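Jan 13, 2021
2 min read

Back in the big room after the break and it took me most of the morning to remember where I'd left everything in December. The Sastar bin was under the bench, of course – third place I looked.

Main job today was the floor. We're meant to have the pick-up area sorted before the Devau order gets going, and I'd been putting it off because I hate moving the shelves. Did it anyway! Shifted the long one 200 mm toward the wall, which gives us a clear 2000 between it and the bench, and suddenly two people can get past each other without doing that awkward sideways shuffle. Should've done it ages ago.

Swept twice. Still finding bits of foam in the corners, so whoever's next on the broom, have a go behind the door too.

After lunch we tried the new spacing with everybody on their feet, caps on, reaching across to see who'd bump whom. Short sleeves all round, the heater's finally behaving.

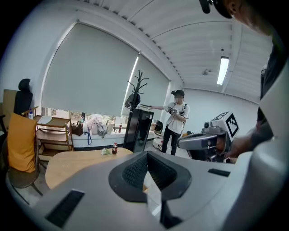
Othmane Benjelloun reckons the shelf should go back another 5 mm so the skirting doesn't rub, and he'd like the bench turned before we mark anything on the floor. Fair enough, I'll leave the tape off till he's had a measure.

Still to do: label the Benkirane tubs, find the other broom head.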